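Robotics Club News: The Laundry Project

The club has spent most of the spring on one task, getting two robot arms to take small garments off hangers and put them in a basket. Members who came to the open evening in January will remember it as the table with the bare rail and two boxes of parts. It has come a long way from there.

The project belongs to the Wustusix group, which is the name the second-year students picked for their team and have refused to change. Ruoxi Dong leads it and keeps the build log. Cinzia Zanetti handles the wiring and most of the teaching software. There are 4 regular members in all, and newer students sit in when they have a free hour.

Both arms are driven by a person. An operator moves a pair of smaller hand-held arms at the next table and the big ones copy the motion. Each run is recorded, and the recordings are used to train a program that will try the same job without a driver. So far the group has kept 52 good runs. Runs where a garment lands on the floor or a hanger gets knocked off the bar are saved in a separate folder, as Ruoxi thinks they will be useful later.

Garments turned out to be a harder choice than anyone planned for. The first set was cotton T-shirts, and they were too heavy for the hangers we had. The group moved to smaller and lighter clothes from the Agbayani thrift store, which let us have a bag of them for very little. Slippery fabrics are still a problem. So is anything with straps, which tend to catch on the hanger after the rest of the garment has come free.

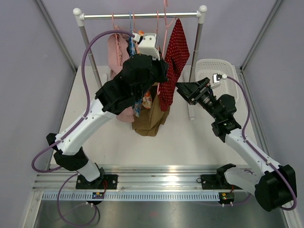 The two arms at the clothes rack, with the left one in among the hanging garments.

Cable routing took up more meetings than it should have. On the first version the cables hung straight down from the wrists and got in the way whenever the arms crossed. They are now clipped along the arms with enough slack at the joints for a full reach. Anyone building something similar should measure the slack with the arm stretched all the way out, then add a little. We measured with it folded and had to redo the whole thing.

The grippers are the next item on the list. The current fingers hold a hanger well enough, but thin fabric slides out if the operator closes them too slowly. Cinzia has been testing soft pads cut from Fillico sheet, which grip better and wear out quickly. A set lasts roughly 20 runs before the edges start to peel. If you have worked with other pad materials, please talk to her or leave a note in the project folder.

We will show the arms at the Zollwood school fair. The plan is to let visitors drive for a couple of minutes each, with a club member standing by the stop switch. We need 2 more people for the afternoon shift. You do not need to be on the team, but you do need to have done the safety talk. Sign up on the sheet by the workshop door before 2024-05-03.

A few requests from the group. Please don't move the rack between sessions. Its position has to match the earlier recordings, and putting it back takes a long time. Please don't borrow hangers. If you use the computer at the operator's table, close your own files and leave the recording program the way you found it.

The group meets after regular club hours, and observers are welcome. Spare children's or doll-sized clothes can be dropped off in the bin next to the tool cabinet. Plain colors and patterns are both fine, but no buttons or zippers for now.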